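Chapter 6
Showing Instead of Telling

I learned to tie my shoes from my grandmother, and I don't think she used a single complete sentence. She put her hands over mine and moved them. Then she let go and watched me make a mess of it, and then she put her hands back. If you've ever taught a kid to hold a pencil or a bat, you've done the same thing, and you already know most of what this chapter is about (the rest is bookkeeping, and I'm sorry to say there's a lot of it!).

In Chapter 5 we wrote out a pick-and-place job as a list of poses. That was fine for blocks. Now try it with little wrapped packets sitting in the cells of a wooden organizer, with a many-jointed hand that has to get its fingers down between the dividers. I tried it once, out of stubbornness. I had two pages of joint angles before the hand had touched anything, and my lab partner Senyo Opoku had gone to lunch and come back. 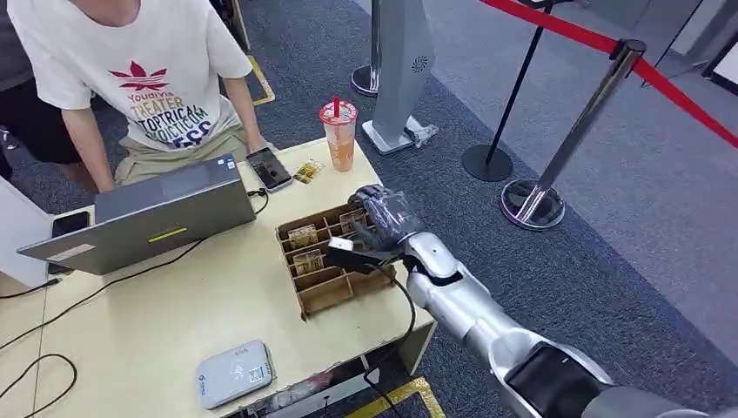
What do we mean by a demonstration? It's one recorded run of a task, from a known starting point to a finish, stored as what the robot sensed at each moment along with what it was told to do at that moment.

Both halves matter. A video of the arm moving is nice to look at, but if you didn't save the commands you have nothing to learn from except the pictures. Save the commands and lose the camera views, and you've got a player piano. It will play the same tune wherever you move the packets.

6.1 Two ways to lead a robot

The first way is the one my grandmother used. You take hold of the arm, the motors go slack enough to let you, and you push it through the job while it writes down its own joint positions. People call this kinesthetic teaching. It's wonderful for arms and pretty miserable for hands, and you'll see why the first time you try to bend four fingers and a thumb in the right order with only your own two hands, while also holding up the wrist.

The second way is remote control, or teleoperation. You move something of your own -- a glove, a pair of handles, a smaller copy of the arm -- and the robot follows. Your body stays out of the way and out of the camera views, mostly. What you give up is feel. Kwesi Osei, who taught me to do this, used to make every new student drive the hand with no force readout for a whole afternoon before he'd switch it on. I complained then. I do it to my own students now.

Whichever way you pick, get to know the hand up close before you start. Look at where each finger bends and where it doesn't. Look at what's been strapped on or covered over, and ask whether it changes what the fingers can reach or what a camera can see. 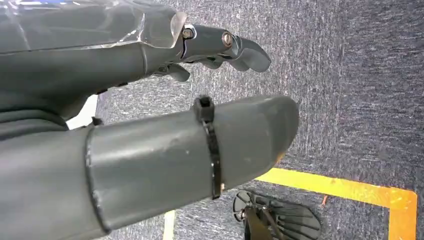 Your own fingers, of course, bend in different places, and they aren't the same length as the robot's. So somewhere between you and the machine there's a piece of software making guesses. It takes your hand shape and picks a robot hand shape that ought to do the same job. This is called retargeting, and Section 6.4 is all about it. For now just remember that it's a guess, and that thin, flat things like cards are where the guess goes wrong first. Your thumb and finger meet; the robot's pass each other by a hair and the card ends up on the floor.

Handing the card over helps. A person sets it against the fingers and keeps a fingertip on it until the grip is settled, and the operator only has to worry about closing. I think of it as training wheels.

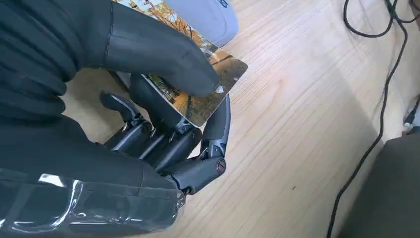
Should a run with a helping human be kept in the data set? Keep it if the robot will be getting help when it works for real, and otherwise file it apart from the runs the robot is supposed to learn to do alone.

I got this wrong on my first real project, which we called Cinberg. We mixed everything together, roughly 700 runs, and ended up with a policy that brought the hand up to a card and then waited. And waited! It had learned very well that somebody would come along and finish the grip. Nabila Nasution spent most of May sorting the helped runs from the others by eye, and I bought her a great deal of coffee.

So write a note with every run, while it's fresh. Who was driving, whether anyone reached in, where the cards or packets started out, and whether you'd be happy to see the robot do exactly that again. 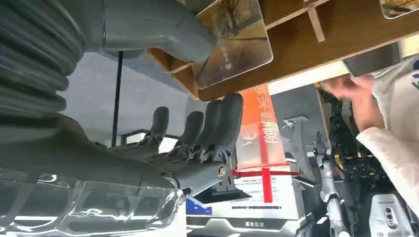
6.2 Before you record anything

Put the objects out by hand and run the task yourself, with your own fingers, 15 times. Talk out loud as you go. You'll catch yourself doing small things you'd never have put in a plan, like nudging a card against an edge so it stands up a little before you pinch it. Write those down. Your operator will need them, and in Section 6.3 we'll use your list to decide where one step of the task stops and the next one starts.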